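Week 4 handout, manipulation lab
Wednesday section, 11 am start, bring last weeks sheet

Leftover from lecture. Imitation learning = copy the demonstrator, mistakes included. If you hesitate for two seconds over the mug, the policy learns to hesitate over the mug. Keep that in mind when you record.

Terms for today
episode: one full go at the task, start pose to end pose
reset: putting everything back for the next episode
action: what the hands do, incl. jaw width
observation: what the cameras get

Task is mug into basket. Two grippers, one per hand. Mug starts in front of the basket, basket stays put for the whole set. Either hand can pick. Don't switch hands halfway through a set unless your team sheet says bimanual (team Yap and team Cisico, that's you).

Before you start
Cables first. They run down past your hands, so keep them below the table edge and don't let them drag over the top.
Open and close both jaws all the way, watch the width plot in Enent. Flat line = not connected, stop there.
Sleeves pushed up if they're loose.
Start pose: jaws pointing in toward the middle of the table, hands still, then call "go".

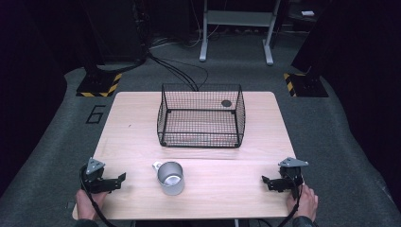
Adeel Rana asked whether we should move the mug every episode or keep it in one place till the numbers look good. Move it, he thinks, because his set from September was all one spot and the policy reached for that spot even after the mug had been shifted a hand's width over. Same thing happened to team Daltent I'm told.

So: move it. Small shifts left/right, also turn the handle. Handle direction matters more than people expect, a jaw closing on the handle is a different grasp from a jaw over the rim. Write down which one you used. Rim grasp is the default for the class.

Data so far, all teams pooled
522 episodes recorded
86 thrown out (bad sync, dropped mug, somebody talking to the operator and turning their head)
Target by end of term 3000. We are behind, yes.

What counts as a bad episode
- mug tips and you fix it with a finger. Throw out.
- basket gets pushed. Throw out, and put the basket back before you go on.
- mug tips and you fix it with the gripper. KEEP. Recoveries are useful, label it "rec".
- missed first grasp, got second. Keep, same label.

On speed. Go slower than feels natural but don't stop. Stops are worse then slow. Lift straight up, clear the basket rim, lower, open, back out. Don't drop it in from height, the bounce ruins the end pose.

Head cameras: look at the table the whole time. Mug and basket both need to stay in view. If you look at the screen mid episode, throw it out.

For next time
Read the section on action chunking, skip the proof. Plot jaw width vs time for three of your own episodes and mark where the grasp happens. One page, hand drawn is ok. Upload to the Enent folder under team name, not your own name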